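The Vuvside hand had 18 motors and a carrying case lined in gray velvet. The Laryea gripper had two fingers and had arrived in a padded envelope.

Elikem Tetteh was paid by Prinusard to say which was better, and to say it before February. He had already written "promising" four times and could feel the word going soft.

"Wrist view first," he told the laptop. "Then the head."

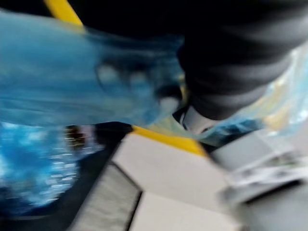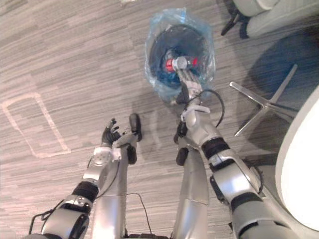 "Why does the bag give it more trouble than the bottle?" asked the woman from Buvdale, who was buying whichever one he liked.

"A bottle keeps its shape when you touch it. A bag moves, and the camera sees right through it, so the controller keeps guessing where the plastic is."

She wrote this down. It took her nearly two pages. Elikem deleted one "promising," put in "encouraging," and went to find out whether the velvet case was included in the price.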